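Wirnbridge textile reuse centre revises intake steps for heavy knits

The Wirnbridge textile reuse centre has changed the way it receives and sorts heavy knitwear ahead of the winter season. The revised procedure took effect in August and applies to jumpers, cardigans and knitted vests with a garment weight above the centre's light-knit category. Woven garments, socks and blankets are handled as before.

Under the previous arrangement, knitwear was sorted on hangers. Cable and rib constructions stretched at the shoulder under their own weight, and a proportion of garments graded as saleable on arrival was downgraded before reaching the racks. A stock review covering the last financial year recorded 2736 heavy knits received, of which 139 were moved to the fibre recycling stream for shoulder distortion alone. Moth damage, felting and pilling were recorded separately and are excluded from that figure.

Knitwear is now kept flat from intake to shelf. Each garment is laid on a fabric-covered surface, opened out by hand, and checked at the cuffs, hem, neckband and underarm seams. Cables are inspected along their length for pulled loops. Loops that can be worked back from the reverse side are repaired at the bench. Cut yarn is marked with a cotton tag and the garment goes to mending.

Folding follows a single pattern. The garment is placed face down, the sleeves are brought across the back, and the body is folded in thirds from the hem. Folded pieces are stacked to a maximum of eight, with the heaviest gauge at the bottom. The centre trialled stacks of 11, but cable panels in the lower garments showed flattening when the stacks were opened.

Storage has been moved from the hanging rail to Ravn shelving units along the rear wall of the sorting room. Shelf labels give fibre content first, then size, then colour group. Items without a legible care label are classed as unknown fibre and are not steamed. The Cloko stock register has been amended to match, with a new field for gauge and another for repair status.

Garments suspected of carrying moth larvae continue to be bagged at the door and frozen before inspection. Freezer capacity is unchanged. Collection of fibre-stream material remains with Brekex under the existing agreement, and bales are to be kept free of zips, buttons and sewn-on badges.

Residents dropping off knitwear are asked to wash and fully dry it, empty any pockets, and leave it loosely folded in an open bag. Vacuum-sealed bags will not be accepted, as compressed cable knits need to rest before they can be graded. Missing buttons are acceptable. Spare buttons and leftover yarn in the original colour may be pinned inside the garment in a small envelope.

The change does not affect opening hours or the colour groups used on the shop floor. Mustard, tan and ochre knits remain in the yellow group.
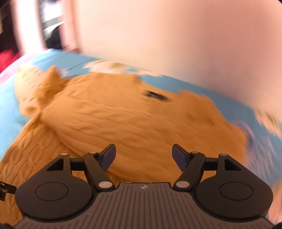 A mustard-tan cable-knit sweater on light blue fabric.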